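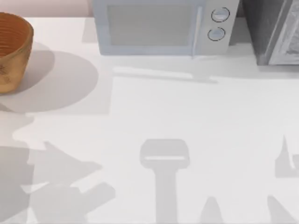 Chapter 3
Can It Do the Dishes Yet?

My aunt called me the week I signed the contract for this book. She didn't ask what it was about or who would publish it. She asked when she could buy a machine that would clear the table, wash up, and put the casserole dish back on the shelf where it goes (the high one, which she can't reach any more without the step stool). I told her I'd get back to her. This chapter is me getting back to her, and I'm sorry to say it runs to 40 pages.

The short answer is "some of it, in some kitchens, on a good day." The long answer is a lot more fun, and it will take us through grasping, perception, planning, and the awful business of doors.

Let's start with something that puzzles nearly every student I've taught. Machines have been building cars for decades. They weld, they paint, they lift things that would flatten you and me. So why is a bowl such a problem? Go back to what we said in Chapter 2 about structure. On a welding line the part shows up in the same place, facing the same way, every time, and a great many clever people have been paid to make sure of it. Your kitchen has had no such treatment. The mugs live wherever the last person left them. One drawer sticks. The light comes in low in the afternoon and everything on the counter grows a long dark twin.

Shadows deserve a minute, by the way. You and I ignore them so well that we forget we're doing it. A camera just gets light pixels and dark pixels, and somebody (or some trained network) has to decide that the dark patch beside the basket is only counter with less light on it. It gets worse when the patch moves, and the thing most likely to move it is the robot's own arm! An early exercise in this chapter has you render a plain white countertop with a microwave at the back and two arms overhead, then look only at the shadows. Try to say which ones come from a gripper and which from a link. I found it harder than I expected, and I wrote the exercise.

We'll do a lot of our work in simulation, so let me say what that buys us. Suppose we want to practice opening a microwave door. On a real bench, every failed try costs somebody a walk across the room, and now and then a handle. In a simulator you press reset. You can run 3842 tries overnight, change the color of the counter, slide the basket over a bit, and run them again. What you can't do is assume the real door will behave. Real hinges sag. Real seals grip for a moment and then let go all at once – my own microwave does this, and it has thrown soup at me.

Jytte Oddsson, who taught the lab section of this course with me, used to set up what she called the boring test. Pick a chore. Do it 100 times without touching the machine in between, and write down each time you had to step in. Students hated it. They had lovely clips of their robots putting a cup in a cupboard, and then the boring test came along and the cup was on the floor. I've kept it in this edition, and you'll meet it properly in Section 3.4.

The shop floor gets its turn too. We'll spend some time with a packing station modeled on the one at Anberg, where the chore is putting mixed items in a box and closing the lid. It sounds easier than a kitchen, and in some ways it is: the floor is flat, the lighting stays put, and there's no dog. But the boxes bulge, the tape runs out, and a person on the line fixes six little things an hour without mentioning any of them. Those little fixes are where many automation projects come to grief.

Before you read on, try this at home. Choose a chore you do without thinking, such as heating up leftovers. Do it slowly and write down every time your hand touches something. Then mark each touch where you relied on feel more than sight. Most people are surprised by how long the list gets, especially around the door handle and the knobs. Keep the list somewhere safe. We'll use it in Section 3.2, when we start breaking chores into skills, and you'll be adding to it.

3.1 What Counts as a Chore

I'm going to use "chore" in a slightly fussy way from here on. A chore has a starting mess, a finished state that a reasonable person would accept, and at least one step where something has to be touched. Wiping a counter is a chore. Turning on the lights from your phone isn't, for our purposes, though my aunt would disagree.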